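Home | Kitchen | Laundry | Workshop | Storage | Tips A–Z

Sorting and storing chargers, adapters and small electronics

Most households hold more chargers than devices. The usual failure is a mixed box: plugs, leads, a keyboard from an old computer and whatever else was within reach on moving day. The method below takes one box at a time and needs a flat surface, a marker and a roll of paper tape.

Choosing the surface

A bed is better than a bench for this job. Plugs don't roll off and the height suits most people standing. Use a light-coloured cover, as black leads and small screws vanish on dark fabric. On a channelled quilt, check the seams before you put it back in use. Keep tools and anything with grease on it off the bed entirely.

Reading the label

Every charger carries a rating label, normally on the face with the pins or along one side. Look for the line marked OUTPUT. Volts multiplied by amps gives watts. A charger listing several outputs will negotiate with the device and supply the highest one both support.

The large figure printed on the face is the maximum, and it generally applies only with the maker's own device and a suitable cable. With anything else, expect a lower rate. Faded grey print can be read by holding a torch almost parallel to the plastic.

Discard any unit with a cracked case, bent pins, browning at the port or a rattle when shaken. Do not tape a cracked case. Chargers go to e-waste collection, never the kerbside bin.

Marking

Write the wattage on paper tape and stick it to the end of the body, clear of the pins and the rating label. Masking tape leaves residue after 12 months in a warm cupboard. The Kondska paper tape has come off cleanly so far at 30 months.

Fixed-voltage adapters with a barrel plug need the device name as well. A 12 V adapter will often fit a socket meant for a lower voltage and can destroy what it powers.

Packing

Cardboard is acceptable for indoor storage. In a garage or shed, use a lidded tub, as cardboard takes up moisture. Stand long items such as keyboards against one wall of the box, keys facing in, and put heavy pieces at the base. Chargers go in last.
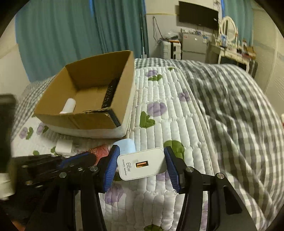
Rokance tubs with the 7 L insert also work, though the insert is too short for a full-size keyboard.

Coil leads loosely, no tighter than the width of a hand, and fasten with a hook-and-loop strap. Rubber bands perish and stick to the sheath.

Review the box every January.

Comments (2)

Zwane_shed: I'd put the tape on the lead too. The 66 W brick is no use to me if I've paired it with a thin old cable, and they all look the same in the drawer.

marg in ballarat: Does the 12 V advice go for modem adapters as well? I've got 2 with no names on them and no idea which modem they came with.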